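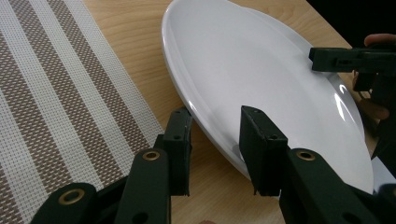
Table settings at Mistmont

Iker Garrido and Usha Kurup are putting the dining room back together after the winter closure. We'll add to this page as more of the tableware comes out of storage.

1. White oval plate, glazed, no pattern, with a slightly raised rim. The striped woven placemat next to it is off-white and grey-brown. We like the two together on pale wood.

Plates are listed under number 114 and placemats under 115. To borrow a set, ask Usha before the end of February.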